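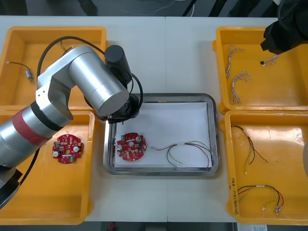 Kaewsai Kitting Set for Robot Clubs

Item: Kaewsai Set, club version
Maker: Varkance
Suitable for: school clubs, evening classes, student project teams
Availability: in stock, ships from our Stulutstead store
Page updated: 2023-05-13

Product description

Kaewsai is a set of trays and real electrical parts for teaching a robot to make kits. The student team must program the arm to take the right parts from the yellow trays and put them together in the steel tray. It sounds like a small job. For most clubs it fills the whole spring term, because wires are soft, and a soft part does not lie the same way two times.

We prepared the set together with the student club in Stulutstead, which uses it with two arms on one table. The club trains on it for the Jirkeo student contest, where kitting has been one of the tasks since March. You can also use the set with one arm only. In this case please place the trays closer, so that the arm can reach every corner.

What is in the box

- four yellow plastic trays with rounded corners
- one stainless steel tray, for the finished kit
- white paper sheets to lay in the steel tray
- round red circuit boards with a hole in the center
- small motors with lead wires and connectors
- solenoids in different sizes, some with a blue coil
- wire harnesses, twisted and multicolor
- task booklet, printed

The robot arm, the gripper and the table are not included. The boards are for handling practice only, so please do not connect them to power.

Working with the solenoids

The solenoids are the part which students like most and also the part which gives the most trouble. The metal frame has flat sides, so the fingers can hold it well, but the cable pulls on it when the arm goes up. We advise to lift slowly for the first tests. If your gripper has a force setting, begin with the lowest value and increase it step by step.

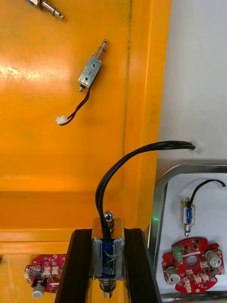

Solenoid with blue coil in the gripper fingers, steel tray at right.

A camera on the wrist is a big help for this task. The plastic of the yellow trays is glossy and can give white reflections under a strong lamp -- turn the lamp a little to the side, or teach your vision program with such pictures too.

Setting up the table

Put the steel tray in the middle and the yellow trays on the left and right of it. Sort the parts by type, with some free space between them. You can write on the tray walls with a marker, as the Stulutstead students do, and then everybody puts the parts back in the correct place after the lesson.

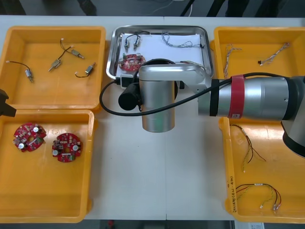
Parts sorted by type: motors, round boards and wire harnesses in the yellow trays.

The booklet starts with one board in the steel tray, then board and harness, then motors with a board and a harness. A group of up to six students can share one set if they take turns between programming and preparing the parts.

Care

Wipe the trays with a dry cloth. Do not wind the harnesses tightly around your hand, the thin wires can break near the connector. Steel tray: no rough sponge.

Spare parts

Boards, motors, solenoids and harnesses can be ordered one by one. The yellow trays are sold in packs of two. For contest teams registered at Jirkeo we send spare parts first -- please write the team name in the order note.

Warranty: 2 years for the trays. Parts which were bent or pulled by a robot are not covered.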